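Wirnent handling trial: progress report to the fund, July
Work package 4, demonstration and open day at Nokelby

Summary
The open day at the Nokelby workshop went ahead as planned. Work package 4 is complete apart from the written feedback, which is still being entered. Spending is within the approved budget and no change to the end date is requested.

Purpose of the visit
The grant requires one public demonstration before the final stage. Invitations went to joinery and fitting firms in the area, and to the two training centres named in the application. Mabaso supplied the arm and the control software. Dustar supplied the gripper fingers under the existing loan agreement, which runs until the end of the project.

Programme
Sessions ran from 10 am to 4 pm. Each opened with a short talk on safety and cell layout, followed by a live run and time for questions. Visitors stood behind the marked line throughout. Session length was set at 13 minutes, and this proved too short for the questions on guarding and insurance.

Results
The agreed target was 100 cycles over the day, and this was met. The arm stopped on 2 occasions. Both stops were traced to the approach path passing too close to a fixed part, and the path has since been altered. 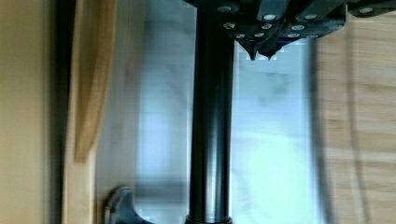 Visitors from the smaller firms asked mainly about set-up time and whether one person could move the cell between benches. We could not give a firm answer on the second point, as the cell has been moved only once. A timed move has been added to the plan for the next period.

Matters outstanding
The risk assessment needs revising to reflect the altered path. The feedback forms will be summarised in the next report. Mabaso has been asked to confirm the support terms in writing before the final stage begins.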